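A Morning at the Tover Garden Fair

My sister-in-law has been after me to go to the Tover garden fair for ages, and this November I finally gave in, packed a thermos and drove up with her on the Friday. We were there when the doors opened at 9, which I'd recommend, as the parking lot is a small one and the line for coffee gets silly by midmorning.

I had gone mainly for plant hangers (my porch has two sad hooks left and a great many pots on the floor), and the first hall was full of them. Callum Oakley had the corner stand, with hand-forged brackets, boot scrapers and the loveliest wall bells. He let me try a bracket with a soaking wet fern hanging off it, and we talked so long about rust that my sister-in-law wandered off without me. He waxes his pieces every fall – plain beeswax, warmed up and rubbed in with an old sock.

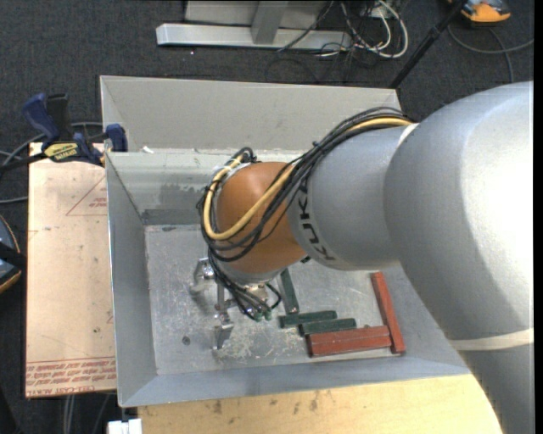
From there we went on to the Pultport stand, where the birdbaths were. I liked a shallow green one very much until I tried to lift it. They deliver, but only within 90 miles, and we live just outside of that, wouldn't you know it! The Delaunay lanterns next door were pretty too, though the little doors stuck and I thought the price was steep.

Lunch was squash soup and a roll, eaten at a long table with Ravindran Pinto, who gave the afternoon talk on feeding birds through the winter. He likes to hang his feeders at 6 feet, close to a shrub but not in it – I have been doing that all wrong.

I came home with two of Callum's brackets, a bag of sunflower hearts and a Stiltia plant stand I hadn't meant to buy. The brackets are up by the kitchen door now, and the fern has moved in.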